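Sorting a mixed box of blocks into two bins

March, posted by the Kerkcombe toy library desk

Quick one as we've had the same question four times. You've got a big mixed box of building blocks, everything's in with everything, and you want it usable again before the next session. Takes up to 47 minutes for a full Bunbridge crate. Less if you don't stop to build things.

What you need

Two open bins, same size. Straight sides if you can, sloping ones waste space at the bottom. The Dillora ones are fine, so is anything similar. A damp cloth. A dry cloth. A bit of clear table or floor.

Set up first

Put the bins one behind the other, long sides facing you. Front one is for working in, back one is for finished. Don't put them side by side, you end up reaching across and dropping things in the wrong one. Ask me how I know.

Wipe both out before anything goes in. Crumbs get everywhere.

Sorting

Tip a small amount into the front bin. Small! If you can't see the bottom you've put in too much. Spread them flat with your hand, one layer, nothing on top of anything else.

Pick one colour and stick with it. All the reds, then all the greens, then whatever's left. Going by shape first sounds sensible but it's slower, your eye finds colour quicker then length.

Long blocks go along the walls. Start at the back, lay one flat against the rear wall, then turn the next ones to run down the side. Short ones in the middle where you can get fingers either side of them.
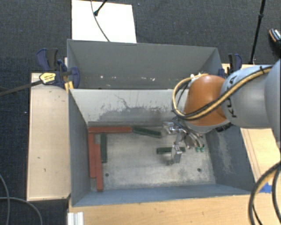
Pick up from the middle of the block, not the end. Ends tip and knock the neighbours and then you're straightening the whole row again. Once a colour's done, move it over to the back bin in one go and start the next.

Anything chipped or splintery, put to one side. Light sandpaper, wipe, leave to dry overnight. Painted ones from the old Bundgaard sets flake if you sand too hard so go easy.

Putting away

Count only if the set has a number on the lid. Ours should be 27 to a set, yours may differ. Missing ones are usualy under the radiator.

Lids on, label on the short end so you can read it on the shelf. Done.

Contact the desk | © Kerkcombe Toy Library | Back to top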